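The Long Way to Work

When Vaida Laur moved to Dostdale, she had a perfectly good bus pass and every intention of using it. Then one Thursday in July the bus sailed past without stopping, and she walked instead, forty minutes in the wrong shoes, and arrived at the office in a better mood than she'd been in for months. She has walked ever since (in better shoes, I'm happy to report).

I went along with her one morning, a little before seven, and I should confess I'm a slow walker and a terrible one for stopping. Vaida didn't mind. She stops too, for cats, for bakery windows, for a long chat over the hedge with Dilek Tekin about whether it's too early to pick the plums.
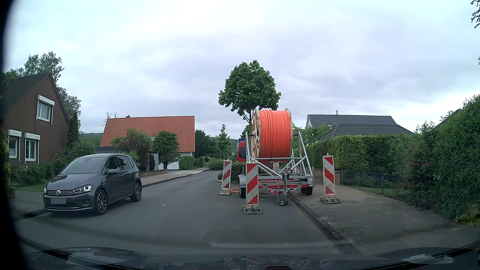

A parked Volkswagen and a big reel of orange on a residential road.

What surprised me was how much a person can know about 2 miles of sidewalk. Vaida knows which gate squeaks and which kitchen always smells of onions, and she knows that Elisa Caputo will be out sweeping her step at ten past, rain or shine, and will want to hear how the new job is going. "I lived in my last town for 19 years," Vaida told me, "and I couldn't have named four of my neighbors. I drove past all of them."

Past the last of the houses the road gets wider and plainer, and I expected her to speed up. If anything she slowed down, since it's where she does her thinking, she said, and where she once planned her sister's entire wedding, right down to the soup.
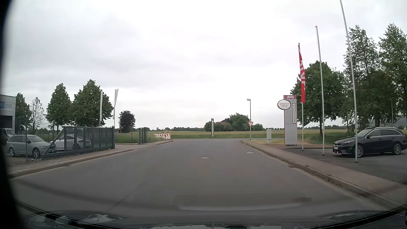
Starting small

If you'd like to try it yourself, Vaida's advice is to pick one morning a week and leave the headphones at home. Go the pretty way, even when it's longer. Carry your good shoes in a bag, and say hello first, because most people are only waiting to be asked about their plums.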